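The Second String

Georges Chidiac had been playing the oud in the back room of the Vergara for so many years that the regulars talked straight through him, and he didn't mind it one bit. He thought of their talk as a sort of rain, the steady kind that lets you play softly because you know people aren't really listening, and the softer he played, the more he liked what came out.

His granddaughter minded it a great deal. She was sixteen and had lately taken up the instrument herself, with more fire than patience, and she would sit at the table nearest the kitchen and glare at anyone who laughed during a slow passage.

"They ought to be ashamed," she told him on the walk home, carrying the case because his shoulder was acting up again. "You played the Ernamance tonight and that man ordered soup."

"It was good soup," said Georges. "I had some before you came."

The Ernamance was a piece his own teacher had brought over from the old town, and as far as Georges knew it had never been written down. It began low, wandered off for a while as though it had forgotten what it came for, and then climbed the second string in a long slow line that he had spent most of his twenties learning to leave alone. That was how his teacher always put it. Leave it alone, Georges, it knows the way up.
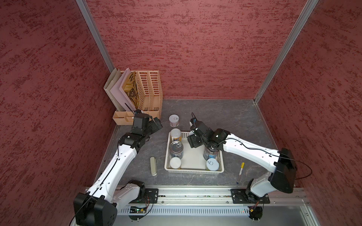
She had been trying to learn it since September. She had the notes, every one of them, and she had them faster than he ever did, which he told her often and with real pleasure. But she came at that climb as if it were a flight of stairs and somebody was timing her, and each time she reached the top she'd look over at him, and each time he would nod and say, "Again, maybe, after tea."

Then came the letter from the Skurkesine, the festival up the coast, asking whether Mr. Chidiac would care to play on the 14th April, in a hall with 1,161 seats. She read it out loud to him twice in the kitchen. He asked her to read the number a third time, and then he got up and washed a cup that was already clean.

"I've never played for people who were quiet," he said finally.

"You'll love it."

"I don't think I will, dear. I think I'll hear myself breathing."

They went, of course. It took the whole day on the slow train, with the oud on the seat between them and a bag of her mother's spinach pies, and by evening he was standing in the wings in his brown jacket with his hands gone cold. The hall was almost full and it was every bit as quiet as he had feared. He looked at the one chair out there in the light, and then he turned around and asked the stagehand, very politely, if there might be a second.

She shook her head at him, hard. He was already holding out the spare oud, the one he had told her he was bringing in case of a broken string.

He played the beginning by himself, low, and let it wander. When it came time for the climb he took his hand off the strings and laid it flat on the wood, and waited. There was nobody talking, no plates, no kitchen door. She could hear him breathing. He wasn't looking at her at all; he had his eyes on the floor and his head a little to one side, the way he used to sit when she was small and told him long stories that didn't go anywhere.

She put her finger on the second string and started up, and somewhere along the way she forgot to look over.

On the train home he ate the last of the pies and slept with his mouth open as far as Plulel, where they had to change.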